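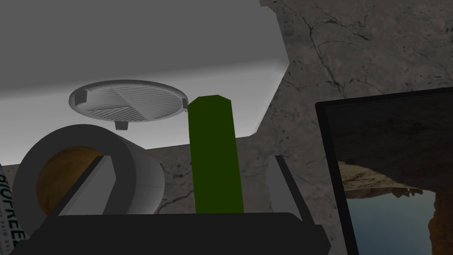

Home | Listings | Notebook | Team | Contact

February, 9:40 a.m.
Posted by Oskari Huttunen

Search index for the Wudska rentals is still doubling up condo units. Started on it yesterday afternoon and picked it up again this morning. The feed sends a unit once under the building and once under the owner's agent, with different listing numbers. The site shows both. Poul Bisgaard noticed it when a client asked why the same two-bedroom had two prices.

Pulled a batch of 200 listings from the Clalent feed and ran them through the matcher with the old settings. It flagged 4 pairs. Went through the batch by hand and found 21. So the old settings are no good for condos, though they do fine on single houses, where the street address is enough.

The trouble is the unit number. One agent writes "Unit 3B", the next writes "#3-B", and a few put it in the remarks and leave the address line bare. I wrote a small cleanup step that strips spaces and dashes, drops the word "unit" or "apt", and compares what is left. Second run on the same batch got 17 of the 21. The ones it missed all have the unit number in the remarks. I don't want to search remarks for numbers yet. Too many of them mention parking spaces or storage lockers, and we would end up joining units that have nothing to do with each other.

Which price to show: for now the record with the later update time wins. Poul thinks the owner's agent should always win. He may be right for seasonal rentals, where the building office tends to leave last year's rate up. Left it as a switch in the config, set to update time.

Map pins. The Bach Street building has 115 units and every pin sits on the same spot, so clicking it opens a list that runs off the bottom on a phone. Changed it to show one pin with the building name and a link to the results page. Checked on my phone and on Poul's. The link works on both. Back button on his loses the price filter. Not fixed.

Flonent sent their new field list for pet rules and minimum stay. Minimum stay comes in nights for some offices and months for others, with no field saying which. Wrote to them to ask. Until they answer, the filter stays hidden.

To do:
- rerun the matcher on the full Clalent feed overnight and save the log
- back button and price filter
- ask the two condo offices to put unit numbers in the address line
- Poul to look over the joined pairs before anything goes live

4:15 p.m. Overnight run is set up. Old index copied to the backup folder first. Flonent has not replied.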